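22nd September, Fleltetden open day

Twelve stands, and I spent nearly all my time at one! Vojtěch Havlíček from Gestance was showing how far robots have got with packing a bag.

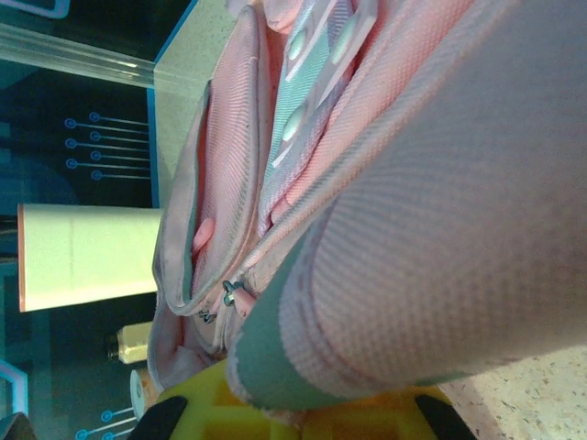
I'd expected cardboard boxes, the easy stuff. Soft things are far harder - cloth sags and folds wherever it likes.

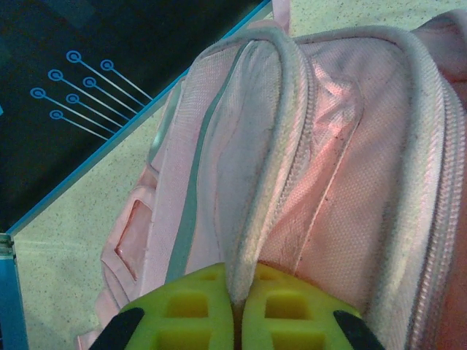 Could I have one at home yet? Vojtěch says not for school mornings, and I believe him. Still, I loved seeing it take on a pink backpack with two long curving zips, specks of dirt and all. Mine fights back too.

Baltik's stand next, then lunch.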